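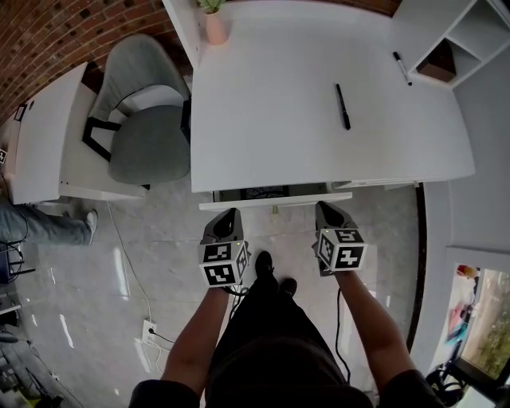 4 Das erste eigene Musikvideo in Skakura anlegen

Jetzt wird es richtig schön! In Kapitel 3 haben Sie Skakura installiert und Ihren Song importiert, nun kommt das Bild zum Ton. Als Übungsmaterial dient das Paket »Plestutside«, ein kleiner Elektropop-Titel von Ward De Graaf mit allen Rohclips, die er damals für sein Video gedreht hat. Sie dürfen damit machen, was Sie wollen - umfärben, rückwärts laufen lassen, in Streifen schneiden.

4.1 Projekt vorbereiten

1. Öffnen Sie Datei > Neues Projekt und wählen Sie die Vorlage »Musikvideo«.
2. Geben Sie dem Projekt einen Namen. Umlaute sind erlaubt, Schrägstriche nicht.
3. Ziehen Sie die Audiodatei auf die oberste Spur. Skakura zeichnet die Wellenform, und nach ein paar Sekunden erscheinen darunter kleine gelbe Striche: die Taktmarken.
4. Hören Sie die ersten Takte mit der Leertaste an und achten Sie darauf, ob die Striche auf dem Schlag sitzen.
5. Sperren Sie die Audiospur mit dem Schloss-Symbol.

Hinweis: Bei Stücken mit freiem Tempo (Klavierballaden, Liveaufnahmen) setzt die Automatik manchmal doppelt so viele Marken wie nötig. Stellen Sie dann unter Takt > Teiler den Wert 2 ein.

Achtung: Solange die Audiospur nicht gesperrt ist, verschiebt jeder eingefügte Clip auch den Ton. Das merkt man oft erst im zweiten Refrain, und dann ist es eine elende Sucherei.

4.2 Clips auf den Takt legen

1. Markieren Sie im Medienfenster alle Clips, die Sie in der Strophe verwenden möchten.
2. Bringen Sie sie mit der Maus in eine grobe Reihenfolge. Feinheiten kommen später.
3. Klicken Sie auf »Am Takt ausrichten«. Jeder Schnitt springt zur nächsten Marke - beim ersten Mal ist das ein großartiger Moment, weil aus einem Haufen Schnipsel plötzlich Musik wird!
4. Regeln Sie die Stärke der Ausrichtung. Der Wert 70 ist voreingestellt und lässt den Schnitten etwas Luft, bei 100 sitzt alles bombenfest, klingt und wirkt aber schnell mechanisch.
5. Spielen Sie die Strophe ab, am besten über Kopfhörer.

Wenn Ihnen ein Schnitt zu früh kommt, halten Sie die Alt-Taste gedrückt und schieben ihn mit den Pfeiltasten bildweise nach rechts. Im Beispielprojekt lohnt sich das bei Bild 2063, wo die Snare einen Hauch später einsetzt, und noch einmal bei Bild 3416, am Übergang zur Bridge. Probieren Sie beide Stellen einmal mit und einmal ohne Korrektur, der Unterschied ist winzig und trotzdem sofort zu spüren.

4.3 Einen Look auswählen

1. Wechseln Sie in den Reiter »Farbe«.
2. Wählen Sie einen der mitgelieferten Looks. »Flornwood« ist warm und ein wenig körnig, »Van Beek« hat tiefe Schatten und kühle Lichter.
3. Ziehen Sie den Look auf die Einstellungsspur, nicht auf einzelne Clips.
4. Senken Sie die Deckkraft, bis Hauttöne natürlich aussehen.

Hinweis: Looks lassen sich stapeln. Mehr als zwei übereinander bremsen die Vorschau auf älteren Rechnern deutlich aus. Schalten Sie in diesem Fall auf halbe Auflösung um, der Export bleibt davon unberührt.

Achtung: Speichern Sie vor dem ersten Export unter neuem Namen. Der Befehl »Spuren zusammenfassen« lässt sich nach dem Schließen des Projekts nicht mehr rückgängig machen.

Wie Sie Liedtexte einblenden und silbengenau mitlaufen lassen, lesen Sie in Kapitel 5.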